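Notebook, blossom route planner
September, started 09:40

Carrying on from the last entry. The aim is still a spring itinerary tool that picks viewing sites by expected bloom window, so that someone with fixed leave dates is not sent to a valley of bare branches. Working set is 79 sites, all flowering cherry, grouped by altitude band and not by region. Region grouping was dropped after the Utetti sites came out with a spread of nearly three weeks inside one district.

Input this time: the Pramura gate counts and the Tamiru bus timetable. Protex still holds the hotel occupancy table and has not released the new one, so the accommodation column is last year's copy. Marked as stale in the sheet.

Ran the bloom estimate with the usual degree-day sum, base temperature 5 degrees, start of count unchanged. Low band behaves. Upper band comes out early at every site, worst on the north-facing slopes above the Pramura lake path. Suspect the temperature series is from the valley station and was never corrected for height. Applied a lapse correction by hand to the Pramura sites only. The estimate moved later and now sits inside the range the park gives for its own festival.

Visitor cap at Pramura is up to 3,000 a day during the festival. The planner ignores this at present and will happily send everyone on the same Saturday-type peak. Needs a penalty term. Left as a flag for now.

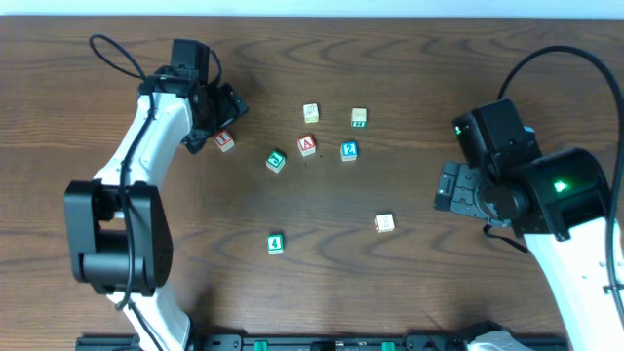
Adanech Sisay: the cap is per entry slot at the east gate and per day at the west gate, so one flag will not cover both. Also the Tamiru bus only stops at the west gate before noon. Anyone routed to the east gate in the afternoon has a long walk round the lake.

Split the flag into two accordingly, gate_east and gate_west. Bus stop times entered from the printed timetable, morning and afternoon as separate rows. The walk round the lake is in the park leaflet without a duration, only a distance, so the planner uses the default walking pace. Probably optimistic on a crowded path.

Reran with the split. Itineraries through Utetti are unchanged, as expected. Pramura itineraries now arrive before noon in all cases except those starting from the coast, where the first train is too late. For these the planner offers an overnight stop in Tamiru and an early bus the next day. Acceptable, but the cost goes up and the summary page does not say why. Text to be added.

Also noticed: late-flowering double varieties are being treated as the same thing as the early ones. At Utetti the temple avenue is mixed planting, so one date for the whole site is wrong whichever is chosen. Gave it 2 entries, early and late — same coordinates, different heat sums. The late sum is a guess from the temple's own calendar and is written in pencil on the wall chart.
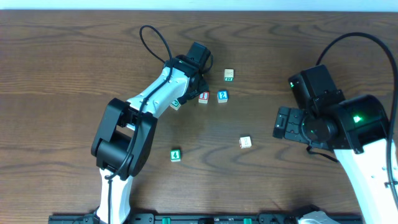
Open items

Height correction for the rest of the upper band. Station list first, then the numbers.

Penalty for crowding, once the gate counts are split by slot. Adanech has the slot file.

Occupancy table from Protex. Asked again at 14:15, no reply by the time of writing.

Rain. Petal fall after heavy rain is not modelled at all, and the end of each window is therefore too generous. Could shorten every window by a fixed amount, but the sheltered sites would lose good days. Look at the Pramura ranger notes for past seasons before touching it.

Sheet saved under the usual name, old copy kept.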